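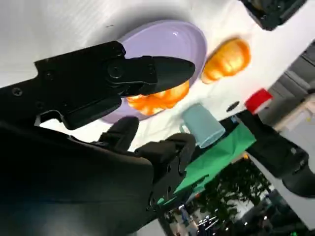

Asked by Gonçalo Marinho, Esbridge – Mar 20, 2022

How do I get a white table white again after a kids' tea set has lived on it?

We bought a white-topped table from Lunde last July, which was optimistic of us. It has since become the permanent home of a lavender plate, a pale blue plastic cup with a handle, a green cloth and a couple of orange ribbed things that my daughter says are pumpkins and my son says are mandarins. I've stopped refereeing.

The trouble is the colour. When I finally moved everything there were faint orange smudges, and a greenish patch I blame on the cloth, which had been left damp. Dish soap took off the worst. I paid 200 for this table and would like to keep the top on it. What's safe?

Answer from troltville_mum

Bicarb and a bit of water, made into a paste. Leave it for 6 minutes, wipe with a soft cloth, then do it all over again because once never works. Don't use the green side of a kitchen scourer. Ask me how I know – no, don't, it was my mother-in-law's table. Try a spot underneath first if the underside has the same finish.

And wash that green cloth on its own a few times before it goes back. Cheap dyed fabric will keep running until it runs out of dye or you run out of patience.

Answer from Floleo

mandarins

Answer from pegbasket

Agree with the bicarb. If the orange is still there after two goes, try a little rubbing alcohol on a cotton ball, but only on the mark, and stop if the shine starts to dull. Some painted tops don't like it at all. We gave up in the end and bought a wipeable tablecloth. My kids now put their tea set on the floor.

14 people found this helpful | 3 comments | Share

Related questions
Getting crayon off a painted wall
Best way to wash plastic play food
Is a white couch ever a good idea?

Contact us | © 2022 Esbridge Household Help | Back to top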